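Tolludon Community Boards > Demonstration and Teaching > Methods
Topic: Leader arms or hand guiding for two-arm cloth tasks

Posted by: vheitmann
2019-11-08

The Illgate group is preparing a set of demonstrations for a laundry sequence: take a garment from a basket, lay it out, place a hanger, and fix the garment with clothespins. We have budgeted 325 demonstrations before the February review. I would like to hear from members who have taught comparable tasks, either by moving the arms directly by hand or by operating them remotely through a pair of leader arms. Our present plan is to use hand guiding for the first part and leader arms for the remainder.

Regards,
Volker Heitmann

Posted by: puston_lab

We would advise against a mixed set. At Puston we recorded part of a towel task by hand guiding and part by remote control, and the two halves did not resemble each other. Under hand guiding, the operator's forearms were in view of the wrist cameras for much of each recording. The trained policy performed poorly on anything near the edge of the table. We discarded the hand-guided portion and recorded it again.

Posted by: carrel_m

I do not agree that this settles the matter. Hand guiding gives the operator a direct sense of how hard the fingers are pressing. With cloth this is of real value. An operator on leader arms without force feedback will press the fabric into the table and drag it, and the policy will learn to do the same. If the operator's arms are visible to the cameras, the usual remedy is to record the motion by hand, then play it back on the robot with the operator standing clear, and keep only the playback.

Posted by: puston_lab

Playback is satisfactory for rigid parts. Cloth does not fall the same way twice, and a played-back motion will miss the corner often enough that the recordings must be sorted one at a time. We found this slower than teaching remotely from the start.

Posted by: vheitmann

Thank you both. May I ask how many hours of practice your operators had before their recordings were accepted? Our two operators are competent with a single arm and have not yet worked with both.

Posted by: puston_lab

Four hours each, spread over several short sessions. We then required 10 acceptable attempts in succession before anything was kept. The first sessions used a folded card and no cloth at all.

Posted by: osterby

A point on staging, which has not been raised. Whichever method is chosen, please write down the starting layout and vary it deliberately. A colleague at Moura supplied us with 1,000 demonstrations in which the basket had never been moved. The policy reached for the same spot whether or not the basket was there — a costly lesson for all concerned.

Posted by: carrel_m

Agreed on staging. I would add that the garments should be varied in color and weight, and that the hanger should be put down at several angles.

Posted by: moura_bench

Speaking for the Moura bench, the account given by osterby is fair, and our procedure has since been revised. The layout sheet is now completed before each block of recordings, and a second person signs it.

On the original question, we favor remote control for any step in which both grippers must work close together. Two hands guiding two arms in a small space will obstruct each other, and the operator ends up leaning across the table. The hanger step is the clearest case. With the grippers almost touching over the middle of an orange-yellow hanger, and a grey cloth spread flat beneath it, there is very little space left for a person's hands. Cable slack deserves attention at the same stage, as the purple cabling stands out from both arms in wide loops, and one of them arches over the yellow tray of clothespins. We ask operators to pause before each approach to the tray and to end the recording if a cable touches its contents. Hand guiding remains in use with us for single-arm reaches into the basket, and those recordings are stored as a separate set.

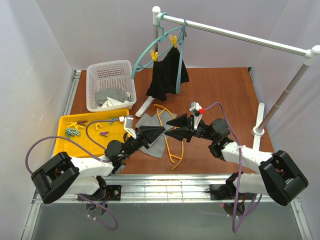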